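The arm on the bench at Lelis still isn't wired, so most of this month went into the simulator. I named the project Forkitz back in May and the name has stuck. The job is simple: reach the parts cabinet, close two fingers on something, pull.
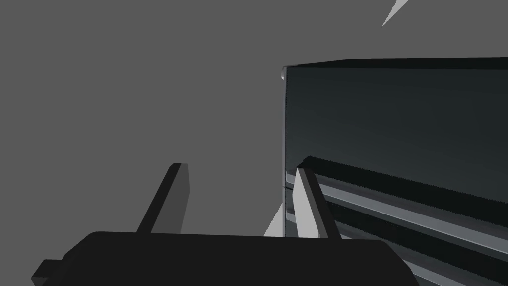

Posted by the Rirkuvis shop blog on Saturday, September 25, 2021

The fingers are plain bars for now, and both lean the same way at this angle. I left the background flat gray because it loads faster. The dark rails on the cabinet have a jagged edge in the render, and I haven't decided whether to clean up the mesh.

I ran 2452 tries overnight, in batches of 250. The log filled up and I lost the last four. Next I'll print the fingers and check the palm mount against the Kabbaj bracket.

Recent posts
Sorting the screw drawers
Kabbaj bracket, second print
A cheaper power supply

Contact | © 2021 Rirkuvis | Back to top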